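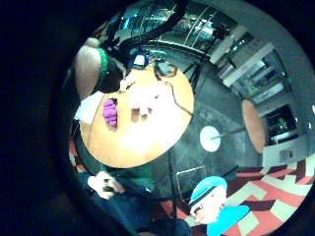

Fig. 1. Vista desde la pinza de mano sobre la mesa redonda, con el objeto morado y el rosado claro.

Proyecto Flendenari — informe de avance, grupo 4
17 de junio de 2020

1. Qué queríamos hacer
Enseñar una tarea de recoger y dejar a mano, sin mover el brazo. Se coge la pinza, se hace el gesto, se graba. Luego la política aprende de eso. El otro grupo (Tapley) va por mando a distancia y compararemos al final.

2. Datos
Meta inicial: 316 demostraciones. Grabadas 911 contando las malas. Tras el filtrado quedan menos, falta el numero definitivo. Duración media sin calcular todavía.
Criterios para descartar una toma:
— se pierde el seguimiento de la pose
— la mano tapa el objeto al cerrar
— el operador duda y vuelve atrás

3. Problemas
Reflejos. La mesa tiene un brillo fuerte en el centro y ahí el seguimiento falla mas. También el cristal del fondo, que devuelve luces. El ojo de pez coge media sala, gente incluida, y no sabemos aún cuánto afecta al entrenamiento. Probamos a recortar los bordes, mejora poco.
Otra cosa: cada uno cierra la pinza a su velocidad. Con unos 38 ejemplos por persona ya se nota en las curvas de apertura. Habría que fijar un ritmo antes de grabar, lo hicimos tarde.

4. Entrenamiento
Primera pasada con el código de Skavitis, 2788 pasos. Se paró por memoria. La segunda con lotes mas pequeños, terminó bien pero la pérdida de validacion sube al final. Pendiente repetir con parada temprana.

5. Lo que falta
Pasar la política al brazo de Dorkport. Medir éxito con objetos nuevos. Rehacer la calibración de enero, que ya no vale — se cambió la lente. Anexo con las curvas, en la próxima entrega.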